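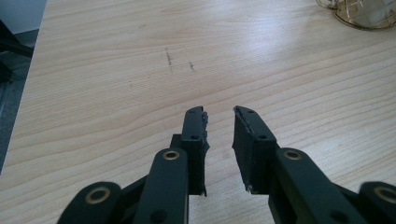 The top, no finish on it that I know of

Thread: Glass mug for toothbrush stuff on a wooden table?

Jyoti Bhardwaj
Bought this table secondhand for $275 in October. The seller said it was a Harms, but I can't find a label. Light wood, fine grain, very smooth to the touch. We're five people with one small bathroom, so in the morning some of us brush at the kitchen sink and our things end up on this table. I want to give the toothbrush and the toothpaste a fixed spot in a mug and stop having them roll around.

Two questions. Is a glass mug any good for an electric toothbrush handle, or will it tip? And do I need to put something on the wood first? I worry about water rings and about toothpaste drying on it.

Gudrun Stöcker
Put oil on it before anything else. Bare light wood takes a ring in one evening. Three thin coats, a day between each, wipe off whatever is left after fifteen minutes. Then you can put any mug you like on it.

Kai Janssen
Don't oil it until you know what's on there. If it already has a clear lacquer, the oil will just sit on top and stay sticky. Put a drop of water somewhere near the edge and wait. If it beads, there's a finish. If it soaks in and goes dark, there isn't.

Gudrun Stöcker
She said no finish.

Kai Janssen
She said none that she knows of. The seller also said it was a Harms.

Lieselotte Schwerdtfeger
On the mug: we used a glass one for years. It works if it's heavy at the bottom. The trouble is the bottom gets cloudy with old toothpaste water and you can see all of it through the glass. I switched to a plain ceramic cup from Kenudum and I wash it just as often, but it bothers me less.

Jyoti Bhardwaj
Thanks. The mug is an ordinary clear one with a handle, so I can't say it's very heavy. I'd like to use it because I already own it. 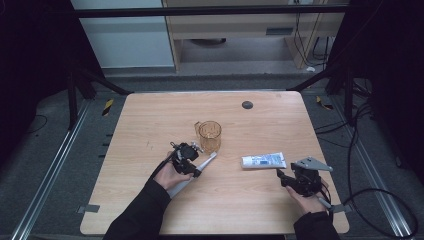
Mug, toothpaste and the toothbrush handle

Lieselotte Schwerdtfeger
That handle is slender, so it should go in fine. I'd keep the toothpaste out of the mug. With both in there you pull one out and the other comes with it. Lay the tube next to it or stand it on its cap if the cap is flat.

Jana Rieger
I disagree, the tube should go in too. Crimped end up, cap down, brush on the handle side. Otherwise the tube wanders all over the table and you haven't fixed anything. A little weight in the mug helps it stand.

Lieselotte Schwerdtfeger
Cap down in a puddle, though.

Jana Rieger
There's no puddle if you shake the brush off first. Mine gets rinsed when I run the dishes.

Gudrun Stöcker
Whichever you do, use a tray or a cork coaster. A mug with a wet bottom is what makes the ring. I have a small cork mat from Fultevura under mine and the wood there looks the same as the rest.

Jyoti Bhardwaj
A mat is fine with me. The kids will miss it half the time.

I did Kai's water test at the back corner. It beaded for a while and then left a faint darker spot, and the spot was gone by noon. So I don't know what that means. 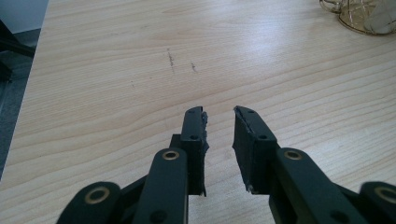
Kai Janssen
Beading first and soaking in slowly usually means an old oil or a thin wax. Shine under a lamp won't settle it for me, because a smooth raw board can do the same. Rub a hidden spot underneath with mineral spirits on a white rag. If the rag comes up yellowish, it's wax.

Gudrun Stöcker
If it's old oil, then new oil is exactly right. Sand lightly first. I went up to 2000 grit on mine.

Kai Janssen
2000 is too fine before oil, it won't soak in evenly. Stop a lot lower than that. And try it on the underside first in case the top is veneer.

Gudrun Stöcker
Mine soaked in fine.

Jyoti Bhardwaj
I'll do the rag test tonight and leave the sandpaper alone for now. Brush in the mug, tube lying next to it, cork mat under both. Jana, if the tube wanders I'll try it your way.

Jana Rieger
It will wander. Get a mat big enough for the tube, the round ones are too small.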